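Section 4. Bed-top garment work with the hand-held gripper

Applies to: Lanham programme, home sites and the Clelton training rooms
Revised October 5, 2021

4.1 What has changed for operators

Until this revision, folding and laying out clothes at Clelton was done by hand on the long tables, and the robot cells on the Neves line were programmed separately by the engineering team. Operators now record the work themselves with the hand-held gripper, and the cells are trained on those recordings. Your job title and shift pattern stay the same. Three parts of the job are different:

Table quotas no longer apply on recording days. A recording day is planned at 300 takes per pair of operators.
You decide whether a take is kept or thrown out. The shift lead does not overrule this on the day.
Home sites count as workplaces. Travel to and from them is paid time.

Manual folding continues on the tables for all orders from Gatis. Do not send Gatis items to a recording bed.

4.2 Before you start

1. Sign in on the tablet and choose the site from the list. If the site is missing, ring the desk. Do not pick the nearest match.
2. Check that both finger pads are clean and firmly seated. Wipe them with a dry cloth.
3. Squeeze and release the handle ten times. The fingers should meet evenly and open again without sticking.
4. Look at the pivot screws on each arm. Tighten any that have worked loose with the 2 mm key in the lid of the case.
5. Wipe the lens and record a short test clip. Play it back on the tablet before going further.
6. Ask the people who live or work there which items may be handled. Write the answer on the job sheet.

Note: Bedding stays on the bed. Patterned covers are acceptable and you should not swap them for plain ones.

Note: People at a home site may stay in the room and carry on with what they are doing, provided they have signed the consent form. Do not ask them to pose or move out of view.

4.3 Recording a garment

1. Lay one garment on the bed. It does not need to be flat.
2. Start the take and wait for the single beep.
3. Bring the gripper in low, with the fingers open, and close on a single layer where you can.
4. Move at the speed you would use if you were folding by hand. Slow, careful takes are of little use to the cells.
5. Open the fingers fully before drawing back.
6. Stop the take on the handle button, then mark it Keep or Discard.

If you need a household appliance in your free hand, hold it by its grip and keep the cord on the side away from the gripper.

CAUTION: Never rest a hair dryer on bedding while it is switched on. Keep its air intake clear of fabric and of the gripper arms.

CAUTION: Keep your fingers away from the linkage arms when the handle is being squeezed. The gap between arm and crossbar closes quickly.

Dark hooded tops and anything with a loose strap should be given a longer approach. Straps catch on the outer links.

Garments on the bed, gripper in position: 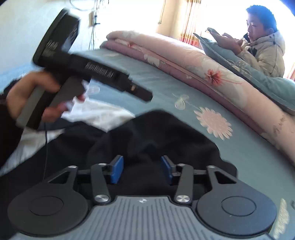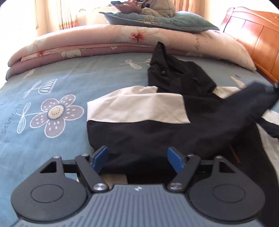

4.4 Operator remarks on this section

Nuwan Sivakumar writes that the Keep or Discard rule has made more difference to the shift than the gripper has. On the tables a bad fold was somebody else's to find, and now the pair has to agree on it there and then, which takes time that the 300 figure does not allow for. On one recording day in December the pair finished on 293 and had it logged as a shortfall, although every discard was a fair one. The remark asks for discards to be counted towards the day's total, and for wrist breaks to be written into 4.3 as a numbered step. Both requests have gone to the Lanham desk. Until there is an answer, enter discards in the comments box on the job sheet and take breaks as agreed with your partner.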